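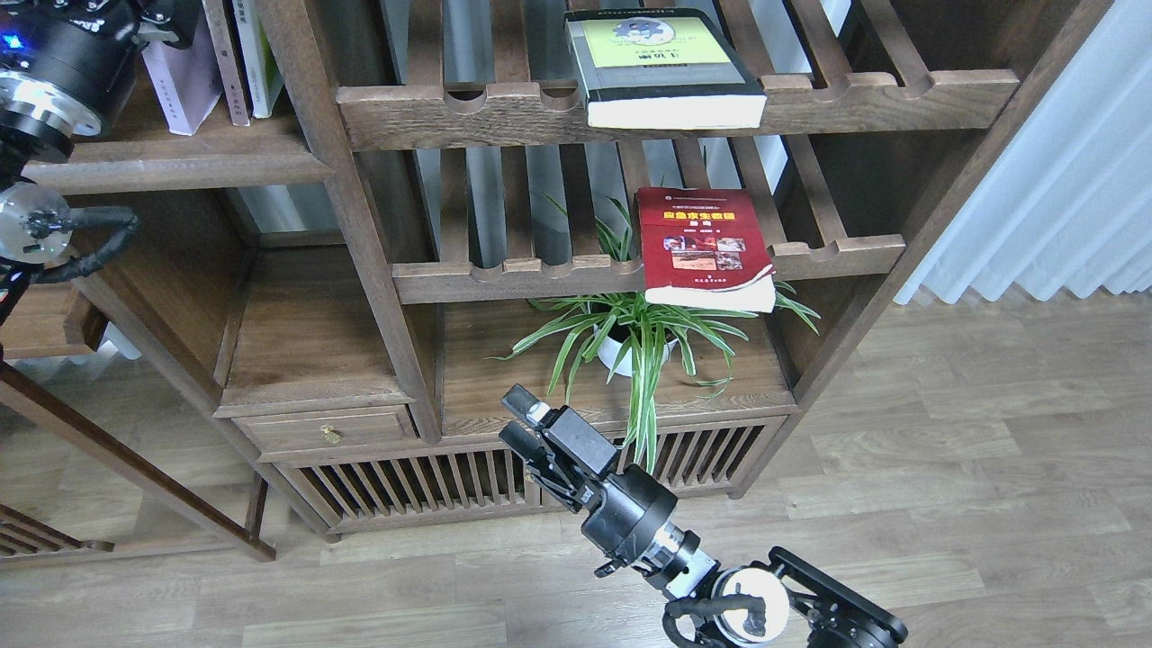 How a paperback is put together

Paper

Paper is a thin mat of plant fibres. Fibres are long, narrow threads, too small to see one by one without a magnifying glass. Most of the fibres in a modern paperback come from trees. People in China were making paper more than 2000 years ago, from plants and old rags.

At a paper mill the wood is cut into chips. The chips are either ground up or cooked with chemicals until the fibres come apart. The result is called pulp. Pulp is mixed with a great deal of water and spread over a moving mesh. The water drains through the mesh and the fibres stay on top, lying across each other. Rollers squeeze out more water, and heated rollers dry the sheet. The machine at the Mireck mill is 49 metres long. Wet pulp goes in at one end and dry paper is wound on to a large reel at the other.

Paper has a grain, like wood. The fibres tend to line up in the direction the mesh was moving. You can test this with a sheet of newspaper. Tear it from top to bottom, then tear another piece from side to side. One tear will be much straighter than the other. The straight tear follows the grain. In a well-made book the grain runs from the top of the page to the bottom, so that the pages bend easily when they are turned.

Pages and sections

The pages of a book are not usually printed one at a time. Several pages are printed on one large sheet, on both sides. The sheet is then folded and becomes a small booklet called a section. Each fold doubles the number of leaves. A leaf is a single piece of paper in a book, and it has two pages, a front and a back.

Start with a flat sheet: one leaf, two pages.
Fold once: two leaves, four pages.
Fold twice: four leaves, eight pages.
Fold three times: eight leaves, 16 pages.

The pages have to be laid out on the flat sheet in an odd order, and some of them are upside down. When the sheet is folded they all come out the right way up and in the right order. Printers call this imposition. At this stage some of the leaves are still joined along the folds.

A book with 12 sections of 16 pages has 192 pages. The story or the facts may not fill them all. This is one reason why you sometimes find blank pages at the back of a book.

Binding

The sections are stacked in order. The stack is called the book block. For most paperbacks a blade then cuts away the folds along the back edge, leaving a pile of separate leaves. The cut edge is made rough so that glue can get in between the fibres. Hot glue is spread over it and the cover is pressed on while the glue is still soft. This is known as perfect binding. The name does not mean that nothing can go wrong with it.

Last of all, the other three edges are trimmed. This makes them level and opens any folds that are left. The Flelance print works sends its trimmings back to be made into pulp again.

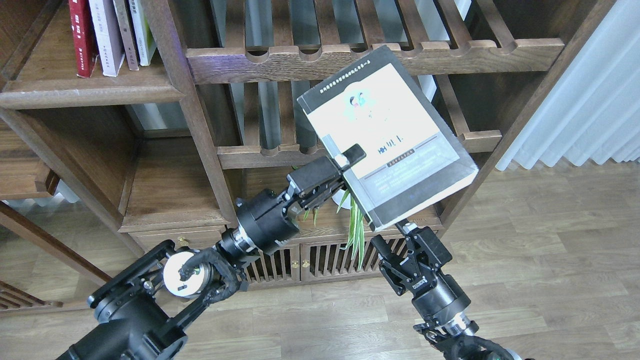

One reader wrote to ask why the pages of her oldest paperback come loose when a hardback of the same age is still in one piece. The answer is in the back edge. Many hardbacks are sewn. Thread passes through the fold of each section, and each section is tied to the next, so the leaves are held by thread as well as glue. In a perfect-bound book there is only glue. Some kinds of glue turn hard and brittle with age, and when the book is opened wide the glue cracks.

The same reader asked about brown pages. Cheap paper still contains lignin, the substance that makes wood stiff. Light and air change lignin slowly and it darkens. The edges of the page usually go first.

Words to know

Pulp: fibres mixed with water.
Leaf: one piece of paper in a book, with a page on each side.
Section: a folded sheet.
Book block: all the sections, stacked in order.
Spine: the back edge of the book, where the leaves are joined.

Last updated June 8, 2019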